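Tranine Concert Earplugs, Corded Version

By Aurelia Filip
10/29/19

Print | E-mail

We use cookies to remember your settings. By staying on this site you accept them.

I wore the Tranine plugs to two shows at the Drundilholm, one seated and one standing near the left speaker stack. They cost $38 and come with a cord, a case and spare tips in a smaller size.

Vocals stay clear. The bass is a little thick, and during the opening set I had trouble picking out the second guitar. Talking to the person next to me was fine between songs. The plugs were comfortable for up to an hour, then my right ear got sore and I changed to the small tips, which fixed it. The case is hard to open in the dark. 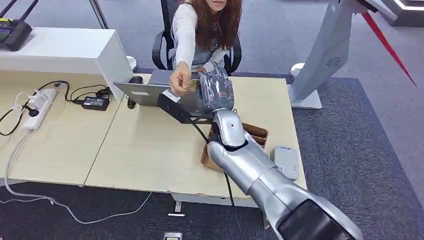
The cord is the main reason to pick these over the older pair from Pindik. I took one plug out at the merch table and didn't have to find a pocket for it. It hangs down in front, the way the white earphone cable does on the woman holding out the tan card, and it rubs on a collar or a zipper if you turn your head a lot. You hear that as a scratching noise in quiet songs. It can be unclipped. I left it on for the standing show and took it off for the seated one.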